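Ticket 204
Site: Itunville, Cell 2
Equipment: two-arm station, seat handling (chairs)
Reported as: left arm drops chair / grip fault / "vendor says recalibrate"
Priority: was High, now Medium
Status: Open

Original report (Friday, second shift)

Left arm stops partway through the chair turn-over with a grip force fault. Clears on reset, comes back anywhere from two cycles to half a shift later. Right arm never faults. Ran Viso's calibration routine as their support desk told us to. It passed. Fault came back before the coffee did.

Reply from Seltia support, pasted from email

"Please confirm that gripper calibration has been completed. Grip force faults on this model are usually associated with calibration drift. If the issue persists, repeat calibration with the fingers cleaned."

Maintenance notes, first visit

Repeated calibration with the fingers cleaned. Passed again. I don't believe in drift that only shows up on one arm, passes its own test every time, and goes away if you hit reset. If the thing had drifted it would stay drifted.

Pulled the fault history. 163 grip force faults on the left arm since the October software update, none on the right. Ellwood, who did the integration, want to blame the update. Maybe. Both arms got the same update though, so somebody will have to explain to me why only one of them minds.

Looked at when in the cycle it stops. It is always after the left gripper has closed on the base of the seat and the arm starts to lift and roll. Never on approach, never on release. The force reading at the fault is nonsense: it goes from normal to zero and back inside one sample. Plastic doesn't do that. Wires do.

Second visit, running the turn-over by hand in slow mode with the chair on its back. Left gripper on the seat base, right one held up clear by the leg.
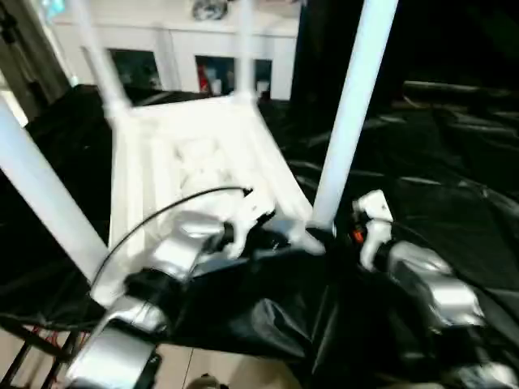
Photo: Itunville maintenance, ticket 204 attachment 1

Look at the black cable over the left arm. It comes away from the gripper in an arc, goes across the face of the seat and drops toward the lower left. Ellwood's drawing has it held in along the arm with a clip after the wrist. I went through the handover file and the drawing is the only place I can find that clip. It isn't in the parts list, and there's no mention of it in the install checklist that they signed.

So on every roll the cable is free to rub on the seat or get caught by a leg. My guess is it pulls at the gripper connector for a fraction of a second, the force signal drops out, and the controller reads that as a lost part.

What I tried, in order

1. Wiggle test at the gripper connector, arm parked, gripper closed on a scrap seat. Got the fault on the third wiggle. Same wiggle on the right arm, nothing.

2. Unplugged and reseated the left connector. Locking ring was a half turn short of tight. Tightened it. Wiggled again, no fault, but I had to pull a lot harder than I'd like before I gave up, and I'm not calling that a repair.

3. Swapped the left and right gripper cables. Ran 1000 cycles overnight. Two faults, both still on the left. That clears the cable itself and leaves the connector on the arm side, or the routing, or both.

4. Put the cables back where they came from. Tied the left one down with two hook-and-loop straps, leaving enough slack for full wrist rotation. Check this by jogging the wrist to both ends of travel before you go to auto. My first attempt was too short and would have torn it out.

5. Restarted in auto. No faults for the rest of the shift.

Second reply from Seltia support

"Thank you for the update. As the fault is no longer present, we consider the calibration successful and propose to close the case."

No. Calibration was done twice before any of this and changed nothing. Please leave the case open. One clean shift is not evidence of much with a fault that has gone half a shift without showing up before.

Still to do

Ellwood to supply the clip on their own drawing, or a revised drawing that says how they want the cable held. Straps are temporary and will get oil on them like everything else in there.

Seltia to quote for the arm-side connector. I want one on the shelf before I open the wrist. Their manual gives 4000 hours as the inspection interval for it and we are well short of that, so I'd also like to hear why it's loose.

Operators: if the left arm faults, write down the cycle step before you press reset. "Gripper again" doesn't help me. Do not run the calibration routine unless maintenance asks for it.

Ticket stays open until we have 4000 cycles on the left arm without a grip force fault, straps or clip. Next check at start of first shift.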